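**拆一台老戴尔,边拆边发** 🧵

1/
最近迷上收旧台式机。这台戴尔塔式机是在 Grolemitz 二手市场那边抱回来的,卖家说"能亮,但不保证",我当场就付钱了(别学我)。今天把侧板开了,想到什么发什么,大家随便看看。

2/
先说为什么还折腾这种老机器。家里要一台放文件的小服务器,不用快,安静、省心、坏了能自己修就行。新的小主机当然好看,可是打开一看什么都焊死了,我这种手痒的人受不了。老商用机反过来,里面全是卡扣和把手,换个东西特别痛快!

3/
开侧板之前照例啰嗦几句,给第一次拆机的朋友:

- 关机,拔电源线,再按几下开机键,把余电放一放
- 摸一下金属机箱再碰板子
- 找个平一点、大一点的台面,把机箱放倒,让里面朝上

千万别立着拆,别问我怎么知道的,我有一颗螺丝至今还在某台机器的电源缝里唱歌。

4/
放倒以后看里面就舒服多了。主板居中,电源横在下面,硬盘笼靠右,红黄黑的线从那一头一捆捆绕过来。我特别喜欢这一代的蓝色:凡是蓝色的小件,挡片那一排、硬盘那个释放扣,基本就是在跟你说"动这里"。设计的人是真替修机器的人想过。

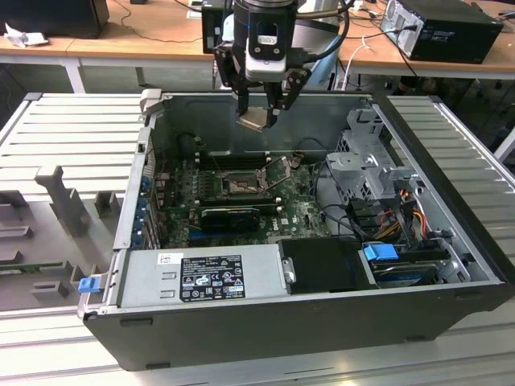 5/
所以我的顺序一般是从最外面、最好拿的开始,一层一层往里走。CPU 插座留到最后再认真弄,那个地方手一抖就是一块板子。拉杆抬起来以后,手指、袖子、线头,统统离它远一点。我有个习惯,抬杆之前先把袖子卷到胳膊肘(真的有用,毛衣党听我一句)。

6/
有人问散热硅脂怎么清。我用无尘布蘸一点点异丙醇,从外往里擦,不往插座那边带。纸巾会掉屑,棉签也会留毛,急的时候用过,后来挑毛挑到怀疑人生。

7/
内存这块预算我列了一下:先上 8GB,够用。文件服务器又不跑游戏,多出来的钱我宁可给硬盘。板子上的槽在主板靠上那一边,插的时候两头的力气要匀,听到"咔"再松手。没听到就拔出来重来,别硬压!

8/
显卡我犹豫了很久要不要留。黑黑的一张小卡,做服务器其实用不上,拿掉还能省点电。可是装系统的时候总得接个屏幕吧?最后决定先留着,等系统装完、远程能连上了再拔。拔显卡记得先松挡片那边的扣,再松插槽尾巴上的卡子,顺序反了就会跟它较劲半天。

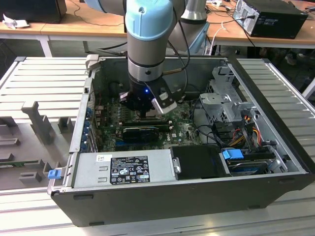
*侧板拿掉后的样子,黑色显卡和右边的硬盘笼都在,电源横在最前面。*

9/
来说电源。这种商用机的电源标签密密麻麻,认证符号一大排,第一次看会懵。我只看几样:总功率、12V 那一路能给多少、型号。型号记下来特别重要,老机器的电源接口有时候跟普通的不一样,买错了只能拿来压泡面。

10/
电源我没打算拆开!再强调一遍,电源盒子本身别开,里面的电容不是闹着玩的。外面吹吹灰就好。吹灰的时候风扇要用手指按住,让它别跟着疯转。

11/
硬盘这一段是我最纠结的。硬盘笼看着结实,可里面的旧盘多大岁数我心里没底,所以计划是:

1. 旧盘先单独接出来,把健康状态读一遍
2. 系统放固态,数据放新盘
3. 旧盘要是还行,就当个不重要的备份

评论区有朋友推荐 Rathnayake 的转接架,说装固态刚刚好。我加购物车了,还在跟运费做斗争。

12/
顺便讲讲线。红黄黑这一捆,看着乱,其实动之前顺着摸一遍就明白谁去哪儿了。我会用美纹胶带在线头上写一个字:"盘""板""卡"。土是土,装回去的时候能少翻好多次相册。

数据线要轻轻弯,不要对折。折过的线有时候还能用,有时候隔三差五掉盘,查问题能查到半夜,我就在这上头浪费过整整 5 个晚上。

13/
右下方那个黑色塑料导风罩也别嫌碍事。很多人拆了就不装回去,觉得少一块更通风。这种机箱的风道是连着罩子一起设计的,少了它,风就到处乱跑,该凉的地方反而凉不下来。擦干净,装回去! 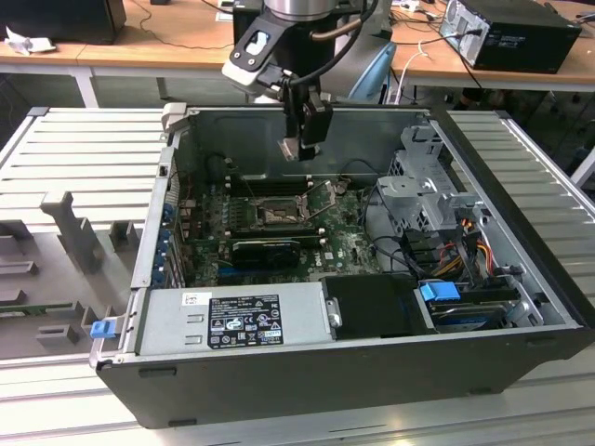

14/
还有纽扣电池。老机器放久了时间会乱,开机老提示你去设置里看一眼,多半就是它。换一颗没几块钱,我一般拿到手就直接换,顺便把 BIOS 里没用的选项关一关,启动顺序改好。

15/
螺丝收纳也有人问。我用的是 Arau 的小格药盒,一格放一个部位,盖子上贴纸条。以前用冰箱贴吸着,听起来很聪明,直到我把冰箱贴碰到地上……那天趴在地板上找了好久,最后在拖鞋里找到一颗。

16/
花费大概说一下:机器加上打算买的固态、新盘和零碎小件,总共 1,000 左右。买现成的也许差不了太多,可是乐趣不一样嘛(说服自己.jpg)。

17/
系统我还没定。以前在 Otodbridge 论坛潜水的时候,大家吵过好多轮,有人说越简单越好,有人非要上全家桶。我偏向简单派,能共享文件夹、能定时备份、能远程看一眼温度就够了。有用过顺手的,请直接丢评论区,最好说说你用了多久、中间出过什么毛病。

18/
回复几个私信里的问题,一起放这儿:

**老机器费电吗?** 比小主机费,肯定的。买个带计量的插座自己量最准,别信网上的数字。

**灰特别多怎么办?** 拿到阳台吹,戴口罩。先刷后吹,别一上来就猛吹,不然灰全往槽里钻。

**主板要不要水洗?** 我不敢。敢的朋友请开直播,我给你刷礼物。

**要不要静电手环?** 有就戴,没有就勤摸机箱。冬天穿化纤的时候我会老老实实戴上。

19/
下一步是等固态到货,然后装系统、跑 6 个小时的内存测试,没报错再往里放东西。照片和文档先各拷一份到别处,这个不能省。

哦对,谁家有多余的同款蓝色硬盘托架,求转让,成色无所谓,卡扣没断就行。邮费我出!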